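Chapter 5
Doughs That Rest

I used to rush my flatbread, and it showed! Every round came out tough as a boot (my Cimden cookbook swore it was the flour). Then I spent October baking at Strickland and learned to let the dough sit. In this chapter we'll mix 2 doughs, one with yogurt and one without, and cook both in a dry skillet.
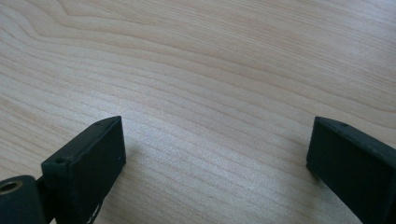
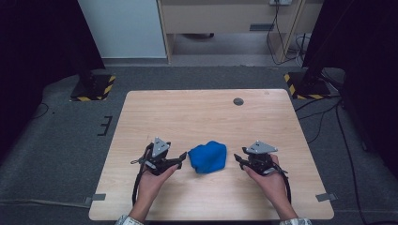 Resting lets the flour soak up the water, so the dough rolls out thin without springing back at you. Cover it while it waits, and any clean kitchen cloth will do – a crumpled blue one like the one on the table works fine once you shake it out flat. Give it more than an hour if you can, then turn to the yogurt dough first.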